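Section 3. Dropped objects and worn pads

Applies to the Stindex hand-held gripper, all units with molded fingers. Revised Tuesday, February 11, 2020, by Austra Kütt after the dropped-jar reports from the Silton site.

Read this section before you change any setting. Most of the drop reports we receive arrive with a note saying the operator "adjusted the closing force and it got better." It may have gotten better for an afternoon. We have yet to see a drop fault cured by force alone, and we have seen several made worse.

3.1 What the fault looks like

The gripper closes on an object, lifts it, and the object turns or slides out between the pads. It often happens on smooth, heavy things first: jars, bottles, metal tins. Cardboard boxes may go on holding for weeks, and that is why people decide the tool is fine and the jar is the problem.

The tool's own self-check will not find this. The self-check moves the fingers and reads their position. It knows nothing about the state of the pad surface, and a "PASS" on the display should not be taken as proof of grip. Komico, who supply the display unit, describe the check as a full health test in their leaflet. Please ignore that wording.

3.2 Before you start

CAUTION: Remove the battery before you put your fingers between the pads. Turning the tool off at the trigger is not enough. The trigger switch has failed closed on one unit at Silton, and Gilmar Barbosa has the bruised thumbnail to show for it.

CAUTION: Do not inspect the tool over a conveyor or over your feet. Use a bench.

You will need the small screwdriver from the kit, a clean dry cloth, a lamp you can move, and a new pad set if you already suspect the old one.

3.3 Inspecting the pads

1. Open the fingers fully, then take out the battery. Wait 10 seconds for the drive to discharge.

2. Set the tool over a plain, light-colored surface. Damage to a dark pad is very hard to see against a dark bench mat, and we have had pads sent back as "no fault found" that were anything but.

3. Look at both pads from above and compare one with the other. Check the top face for creases or lifting, and the lower edges and corners for ragged or chipped spots. Move the lamp low and to one side so that uneven places throw a shadow.

The pads below should be treated as suspect. The left one has a thin crease or peeling line across its top face and a slightly ragged lower edge. The right one is easier to pass by mistake, with only a small chipped or uneven patch at its lower corner.
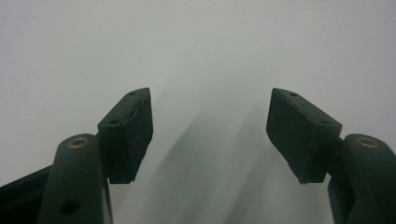
4. Press each pad with your thumb at the four corners of its gripping face. It should feel the same at every corner. If one corner gives more than the others, the pad is coming away from its backing, whatever it looks like from the front.

5. Check the screw holes in the top face of each pad. Look for tearing around them. A torn hole lets the pad shift under load and then sit back in place when the load is gone, so the fault disappears as soon as you go looking for it.

6. Look at the brass insert at the upper end of each finger. It should sit square in the plastic and should not turn when you push it with the screwdriver tip. Do not glue a loose insert. Replace the finger.

7. Wipe both pads with the dry cloth. No solvents, no alcohol wipes. Arlindo Marinho tried three kinds of cleaner on scrap pads last May and every one of them left the surface slicker than before.

3.4 Deciding what to do

If you find a crease, a lifted edge, a chipped corner or a torn hole, change both pads. Changing only the bad one leaves you with two surfaces that grip differently, and the object will tend to turn toward the newer pad.

If you find nothing at all, write down that you found nothing. Do not write "OK." Then try the tool with a padded test weight over the bench before it goes back to work.

NOTE: The replacement interval printed on the pad packet is 3,000 cycles. We don't put much faith in it. One set at the Luangrath warehouse was dropping tins well short of that, and another reached 3,456 and still held everything we gave it. Use the number as a reminder to look, and let the inspection decide.

3.5 Things that do not fix the fault

Turning up the closing force. It squeezes a damaged edge harder and tears it sooner.

Tape over the pad. It holds nicely on the bench — then it creeps, and takes the surface off the pad when you peel it away.

Swapping the left and right pads. We are told this "evens out the wear." Anderson Miranda has been asked for the records behind that claim and has not found any.

Restarting the display unit.

3.6 Reporting

Report every drop, including the ones where nothing broke. State what the object was, whether it slid or turned, and which pad showed damage. Put the old pads in a bag marked with the tool number and send them to Romana Zeman in the service room. Reports with no pads attached will be logged, but we can't do much with them.

Keep the tool out of use until the new pads have passed the checks in 3.3. If it drops anything again on the same day, stop there and go to Section 4, Finger alignment.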